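Jekby Tenants' Association
Minutes of the meeting held on 16/12/2018 in the ground floor meeting room

**In the chair:** Huệ Bạch
**Present:** eleven residents, as per the signing-in sheet
**Apologies:** flats 2 and 45

## 1. Minutes of the last meeting

Agreed as a correct record. The bicycle rack is still outstanding and will be carried over to March.

## 2. Store room

The chair reported that Pesteck will start replacing the store room floor after the New Year and need the room cleared beforehand. They have given us no exact day yet, only that they will ring two days ahead. Everything on the shelves is to be boxed up and moved to the landing outside flat 44. The shelves themselves can stay, as they are fixed to the wall.

It was asked whether the Christmas lights should be boxed with the rest. Agreed that they stay up until Twelfth Night and go into the last box to be packed.

Flat 12 asked what would happen to the two old prams. A note will go on the board, and if they are not claimed by the end of the month they go to the tip.

## 3. Boxes and packing

Huệ had asked two suppliers for prices. Womis quoted £44 for a bundle of 30 cardboard boxes, delivered. Espinoza were cheaper per box but would not deliver fewer than a hundred. Agreed to order one bundle from Womis.

There was some discussion of whether we could save the money by using the boxes left over from last time. Several people thought they were past it. Others said a few tears did not matter so long as the bottom held. The points raised were:

- flaps go soft and creased with handling, and tear if the box is lifted by them
- the fold where the floor panels meet is the first place to give way under anything heavy
- small rips on the inside can be left alone, but the bottom should be taped on both sides

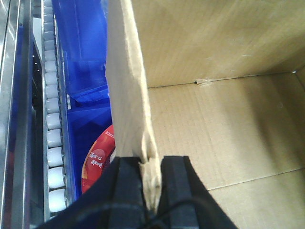
## 4. Decisions on packing

Agreed that old boxes may be used for light items only (curtains, tablecloths, bunting). Crockery and the tea urn go in new ones. Any box with a split bottom is to be flattened and put out for recycling.

Boxes are to be lifted from underneath. Contents to be written on one side and one end in marker pen, and the tops left open until Huệ has ticked them off against the store room list. Flat 9 will bring tape. Flat 21 has a trolley which can be borrowed, but it must go back the same evening.

## 5. Landing and fire door

Flat 45 had sent a message asking that the boxes be kept clear of the fire door. Agreed. They are to be stacked along the window side, no more than two high. The chair will put a strip of tape on the floor to mark the limit.

## 6. Any other business

The light on the second floor stairs is flickering again. Huệ to report it.

Flat 17 asked for the room heater to be switched on earlier before meetings. Agreed, half an hour before.

**Next meeting:** March, same room, date to be put on the board.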